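Evstead 3000 Dehumidifier
Owner's Guide, Section 4: Setting Up in a Hallway or Entryway
Text revised 07/04/2021

This section covers a first set-up in a narrow room such as a hallway, mudroom or entryway. If the unit is going in a basement, use Section 5. Read the safety notes in Section 1 before you plug anything in.

Before you start

You will need the dehumidifier, the water tank, the washable filter and the four casters from the small parts bag. The drain hose is optional and is covered in Section 6. No tools are needed for the casters.

CAUTION: Let the unit stand upright for four hours before switching it on, even if the carton arrived upright. Oil in the compressor needs time to settle.

Choosing the spot

1. Pick a level, hard floor. A thin mat is fine, but deep carpet will block the lower vent.

2. Check that the power cord reaches a grounded wall outlet. Do not use an extension cord or a power strip.

3. Leave 16 inches of clear space in front of the intake grille and the same above the top outlet. The back of the unit may stand closer to the wall, but not touching it.

4. Clear loose things off the floor on the intake side. Light items such as scarves, paper bags and foam slides get pushed along by feet and end up against the grille.
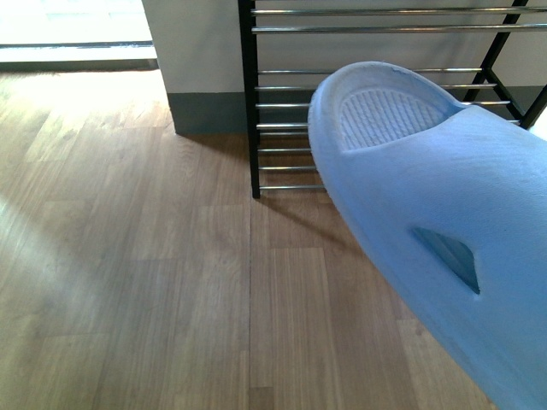 5. Close the outside door and any windows. Doors to other rooms may be open or closed. The unit will dry whatever air can reach it, so close them if you want the hallway done first.

6. Keep the unit away from radiators and floor registers. Warm air blowing on the sensor gives a false reading.

Fitting the casters

1. Lay a folded towel on the floor and tip the unit back against a wall. Do not lay it flat. If you do lay it flat, start the four-hour wait again.

2. Push each caster stem into its socket until it clicks. The two locking casters go at the front.

3. Set the unit upright and press down both locks.

Fitting the filter and tank

1. Pull the grille toward you by the tab at the top.

2. Slide the filter in with the arrow pointing up. It should sit flat. If it bows in the middle, take it out and turn it around.

3. Close the grille. It clicks on both sides.

4. Push the tank in at the back until the TANK light goes out. If the light stays on, check that the float inside the tank moves freely. It is sometimes stuck down by a strip of packing tape, which can be peeled off and thrown away.

First run

1. Plug in and press POWER. The display shows the current humidity. On a wet day in an unheated entryway it is common to see 80 or higher.

2. Press SET until the display shows 50. This is a good starting point for most homes.

3. Press FAN and choose HIGH for the first day. You can go to LOW after that.

4. Empty the tank when the buzzer sounds. The compressor stops by itself when the tank is full and starts again a few minutes after the tank goes back in. The delay is normal.

NOTE: The reading often goes up during the first hour. Walls, coats and rugs give off moisture as the air begins to dry.

Coats, shoes and umbrellas

Moisture in an entryway comes in mostly on clothes and shoes, and how they are stored makes a difference to how long the unit runs. Hang wet coats with a gap between them. Stand umbrellas half open in a tray and empty the tray the same day. Closed cabinets dry slowly, so leave their doors ajar while the unit is on. An open rack with rods for shelves lets air pass under the soles as well as over the top, and it does not hold puddles. 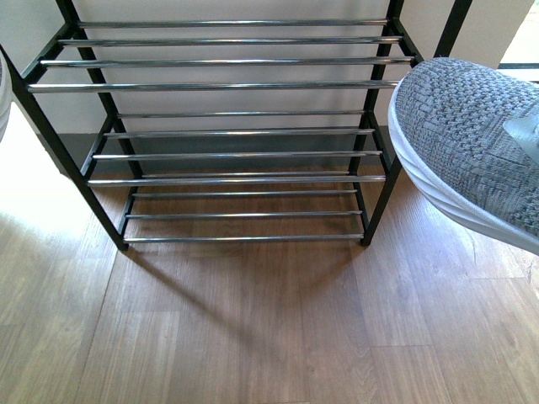
Page 16

Do not place shoes or clothing on top of the unit to dry them. The outlet air is only slightly warmer than the room, and covering it will trip the thermal cutout. If this happens, unplug the unit, clear the outlet and wait until the unit is cool before restarting.

CAUTION: Do not spray shoe waterproofing products while the unit is running. The vapor is drawn into the filter and can damage the coating on the coil.

Using the timer

The timer can switch the unit off after a set number of hours or hold off the start. To set it:

1. With the unit running, press TIMER once. The clock symbol blinks.

2. Use the up and down keys to pick the hours.

3. Wait five seconds. The symbol stops blinking and the setting is stored.

To cancel, press TIMER twice. A power cut also clears the timer, but the humidity setting is kept.

Cold weather

The unit works best in a heated space. In an unheated entryway, frost may form on the coil, usually from October onward. The DEFROST light comes on and the compressor pauses while the fan keeps turning. Leave the unit plugged in during this time. If DEFROST comes on more than once an hour, open an inside door to let in warmer air, or switch the unit off until the weather changes.

Cleaning the filter

Wash the filter every two weeks - more often if there are pets in the house. Use lukewarm water and no soap, shake it out, and let it dry fully before it goes back. The FILTER light is a timer only and does not measure dirt. Hold FILTER for three seconds to reset it.

For the continuous drain hose, go to Section 6. Replacement filters and casters are listed in the parts table inside the back cover.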